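### 3.2 Table height and the length of a shared meal

What surprised us most, and pleased us no end, was how strongly the height of a table shaped the way people talked across it. We had gone into the Kirnovbridge study expecting chairs to matter more. Chairs did matter, but the table won easily! Across 302 shared meals in community halls, diners at the lower tables stayed longer, leaned in more often and passed dishes by hand, where those at the higher ones tended to stand up and serve themselves.

The colour of the top also had an effect, though a smaller one. In the halls at Mostitz, where most of the tables are plain timber, people described the room as "homey" even when the walls and floor were a plain gray (Figure 3).

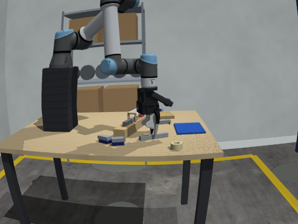

Vol. 21, No. 5

**Figure 3.** A wooden-topped table against a pale gray wall, with a dark, worn floor.

We find this a lovely result. Hall managers often spend their small budgets on paint and lighting, and our diners hardly mentioned either one. They talked about the table - whether it wobbled, whether their knees fit under it, whether a neighbour could reach the bread.

The Nilsuwan halls gave us a useful check. Meals there are eaten later, often after 8 p.m., and the groups are larger, yet the pattern held for almost every group we visited. The one clear exception was the June harvest supper, when everybody moved about no matter where they had been seated. We return to that supper in Section 5, along with the Skirnine seating survey, which asked the same things of much older diners.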